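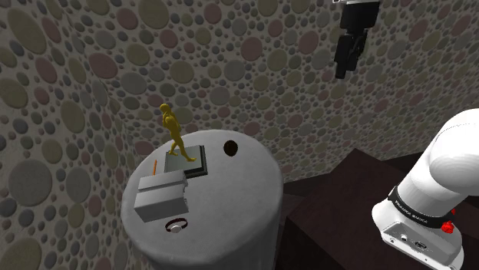 4.2 Buckle release in convertible car seats

We were delighted by how clearly the harness results came out. Parents and grandparents in the Woltell group (41 adults, none of whom had used a Tidik seat before) opened the centre buckle with one hand in 5 seconds at the median, and the older Kiani seat took them 6. A gap that small might sound like nothing, but it held up across both age groups, and it held with gloves on too!

Chest clips were a different story. As Figure 3 shows, 89 per cent of first tries left the clip too low on the dummy's belly, whichever seat was used. Rind's earlier work at Zeltlow found the same habit with booster harnesses, and it's exciting to see it turn up again with a new crowd and a new set of straps.

Figure 3. Chest clip height on first try, both seats combined.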